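Week 3 of teaching Gretel to square up a stack of paper and my thumbs have opinions.

Remote control was a bust for this one, btw. I did 20 tries with the sticks and every single one looked like I was dealing cards in oven mitts (sorry Gretel!!)

So we're doing it by hand now. Straps on both wrists, markers on the straps, and I just do the job like a person with a desk. Fan, tap, turn, tap. 215 takes saved so far!

The hard bit is when the sheets go every which way and you have to pinch one side without shoving the other.
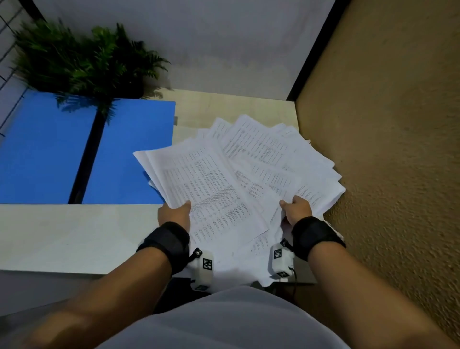 Hsin-yi Choi: do you keep the sloppy takes or toss them? We tossed ours and regretted it

Keeping them! Gretel needs to see me fix a mess too. 6 more and then lunch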